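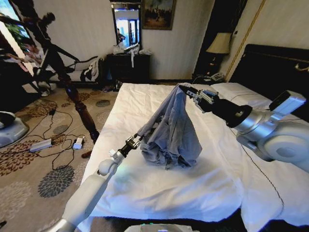 Pulling a garment up from the bed with both grippers, Tetcombe guest room set.

Collecting Laundry Examples: Common Questions
By Yi-chun Peng, March
2 min read

What counts as one example?
One garment, from the first movement of the arms until they let go and return to the start pose. If you stop partway to rest, end the recording and start a new one.

How many do you need?
The target for Tetcombe is 4,000. An operator who has finished training usually records 200 in a shift.

Do I fold the garment neatly before I start?
No. Drop it on the sheet from chest height and leave it as it lands. The model has to learn from crumpled starts.

Where should I grip?
Take an edge or a corner with each gripper and pull the two apart until you can tell what you are holding. If you pinch a double layer, let go and try again. Keep the bad grip in the recording.

What if the garment falls on the floor?
Mark the example as failed and upload it anyway. Failed examples go in a separate folder, and the Naidu team uses them to train the part that detects mistakes.

Should I clear the room first?
Leave furniture and belongings alone. Keep cables out of the path of the arms.

Why guest rooms and bedrooms, when Boltard has a lab?
The Baluswood model did well on the lab table and badly on beds. Soft mattresses move when you push on them.

How long is training?
5 sessions of 2 hours each. Your recordings from the first session are not used.

Comments

marta_k: Do socks count as one garment or two?

Yi-chun Peng: One each. Pairs are a different task.

dlowell: The upload page still says failed examples get deleted. Might want to fix that.

Reggie P.: What about fitted sheets?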